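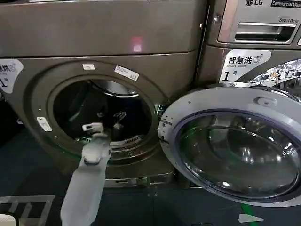 *Slide 1. The dryer, mouth open, something dark still in there.*

Leave this one up while people find seats. Don't start talking until the door at the back has stopped banging.

**Opening**

Hello everyone, thanks for coming out to Porkmont on such a grim evening. I was asked to do half an hour on "looking after your laundry room" and I said yes before I'd worked out that I mostly have opinions about one appliance. So it's tumble dryers tonight, with a small detour into towels.

Quick show of hands: who has a dryer at home? And who has looked right inside it this month, head down, with a torch? (Wait. Let them laugh. Put my own hand down as well.)

**The dark sock problem**

Look at the slide again. The drum is nearly black on the left side, and what's on the right looks like fabric, in a blue so dark it could be part of the shadow. Now imagine that's the one navy sock you need. I've lost plenty this way. I once ran a whole load of white pillowcases with a pair of new black tights in the back and I am still using those pillowcases, they're sort of dove grey now.

What I do these days:

- Empty the drum with one hand and feel round the back with the other, all the way up and over the top.
- Give the drum a turn by hand and feel again. Things cling up high.
- Check inside the duvet cover. Everything you own is inside the duvet cover.

My neighbours at the Yap (for anyone new, that's our Thursday... no, change this, just say "our coffee group") swear by leaving a pale towel in last so the dark things show up against it. I tried it in May and it does help, as long as you remember to take the towel out too.

**Lint**

Move the clicker hand, I always skip this slide by mistake.

Back to the same picture for a moment, bottom lip of the opening, on the right. Those short dark slots are vents. Have a look for any on your own machine and see what's gathered round them. On mine the filter lifts out near the door, and for the first two years I cleaned the filter beautifully and never once looked into the hole it came out of. I got a whole carrier bag of fluff out of there. A carrier bag! It looked like I'd been shearing something.

Filter every load. The gap underneath when you think of it, machine off and unplugged, with the long thin nozzle on the vacuum. Wipe round the rim while you're down there, and the door seal. If the manual says something different from me, go with the manual.

(If someone asks about the hose: kinks are bad, long runs are bad, get a proper fitter if it goes through a wall. Don't get drawn into the story about my brother's garage.)

**Labels and stickers**

Mine came with a few stuck round the opening, and you can see a couple on this one as well, a small white one on top and a longer one with tiny print on it. Please don't peel them off because they look untidy. I did, then spent an evening on the phone to Handilance trying to order a door catch without a model number. The first one they sent was for something else entirely. Take a picture of every label on the day the machine arrives and put it wherever you keep the boiler paperwork.

**Overfilling**

I keep a tally on the wall by the dryer, so I can tell you I've done 2,533 loads in it. (Pause here, someone always says "why?") The slow ones were nearly all my fault for stuffing it. The clothes need room to fall. Two smaller loads of towels get done sooner than one enormous one, in my house anyway, and they come out softer.

Take the heavy stuff out first. Jeans go on the airer for an hour before they go anywhere near the drum.

**Before questions**

Handouts are on the table by the urn, there are nine left over from the Jostport talk and I'll print more if we run out. They've got the filter routine on one side and a blank tally chart on the other.

Then questions until the tea's ready. Bring the lights up. Remember to get the extension lead back from the kitchen.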